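Sun-Sign Columns, Birth Charts and Paid Readings: Your Questions

I get the same dozen questions about astrology every month, usually from people who have just paid for something or are about to. These are my answers. I've had my own chart done six times by six astrologers, so I'm not coming at this cold, but I'm not selling anything either.

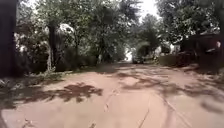 S. Merkley
Columnist and reluctant chart owner
Updated Jul 17, 2025

Is there any evidence that astrology predicts events?

None that I'd put money on. When astrologers have been asked to match charts to real people without other clues, the results have looked a lot like guessing. Believers will tell you the tests were badly designed. Some may have been. I'd still like to see a well-designed one that comes out the other way before I rearrange my October around a planet.

Then why did my reading sound so accurate?

Read it again tomorrow and underline anything that could not be said to your neighbour. "You can be outgoing, but you need time alone to recharge." "You have been let down by someone you trusted." I did this with a 40-page report and ended up with two underlined sentences, and one of those was my birthplace.

There is also the matter of what you told the reader before they began. Most of us talk a good deal when we're nervous.

What's the difference between a sun-sign horoscope and a birth chart?

A sun-sign horoscope uses only your date of birth and lumps you in with a twelfth of the population. A birth chart uses the date, time and place, and maps the sun, moon and planets against the signs and houses. Astrologers tend to be rude about the first and protective of the second. A chart is certainly more detailed. Whether the detail means anything is a separate question, and I've noticed it often gets skipped.

I don't know what time I was born. Does it matter?

To an astrologer, yes. The rising sign changes every couple of hours or so, and the houses move with it. Some offer "rectification", where they work backwards from events in your life to find the birth time that fits. I have trouble with this one. If you choose the time that matches the life, of course the chart will match the life.
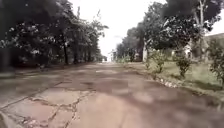
Why do two astrologers give me different charts?

Check which system they use. Tropical astrology is tied to the seasons, sidereal astrology to the stars, and the two have drifted apart far enough that many people change sign when they switch. Then there are several ways of dividing the houses. My Leo sun became a Cancer sun under the sidereal system, and both readers assured me it was obvious the moment I sat down.

Is Mercury retrograde real?

The optical effect is. A few times a year Mercury seems to travel backwards as seen from Earth. Your printer is unaffected. If you keep a record of breakdowns and late trains all year, and I did, the bad weeks turn up with no regard for Mercury whatsoever.

How much should I pay for a reading?

I've paid as much as $200 and as little as nothing, and I couldn't rank them by price. Set a limit beforehand and stick to it. Walk out if anybody mentions a curse, a blockage or a second appointment that can't wait — that's a sales pitch, and the frightened pay most.

Can it do any harm to read my horoscope for fun?

I doubt it. I read mine over breakfast and it's sometimes well written. I'd worry only if you were putting off a doctor's visit, a job or a divorce on the strength of it.
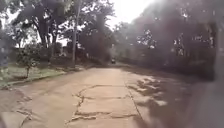

Ekeo wrote in to disagree with most of this page. "You keep asking whether it predicts things. I've used my chart for years as something to think with, the way other people keep a diary, and I've never once asked it what will happen. You're testing a claim I don't make."

Fair enough, and I've no quarrel with a diary. But the astrologers I paid did make the claim, with dates attached, and I still have the recordings.

Do you believe in any of it?

No. I do know my rising sign by heart, which annoys me.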